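Wukard push rod tool, 3 stars

Bought this after a month with the Mahawong two-finger gripper. $519 vs 761 so not a hard sell. Its a dark gray rod on a collar, no fingers, nothing to pinch. You push stuff. Thats the whole product.

Mounting was easy, ten minutes. Manual is bad. Offset in the sample config was wrong for our arm, Sushil caught it before I drove the tip into the wood. Check yours!!

Pushing blocks into color groups: good. Cylinders roll off line if you hit them off center, stars are worse, they spin. Slow it way down and it gets better. Two fingers was fussier near neighbors, kept knocking the next block over.
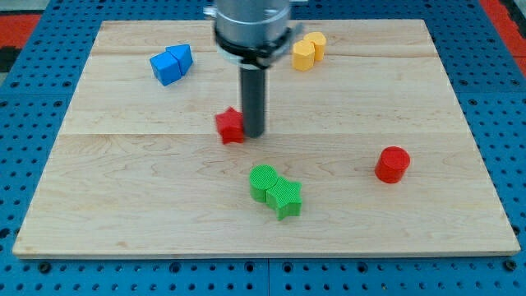
Controller is the weak spot. Drops connection if you leave it idle over lunch, had to restart it twice in October. Support at Wukard did answer, took a while.

Would buy again for tabletop pushing. For picking up, no, obviosuly. Keep the gripper.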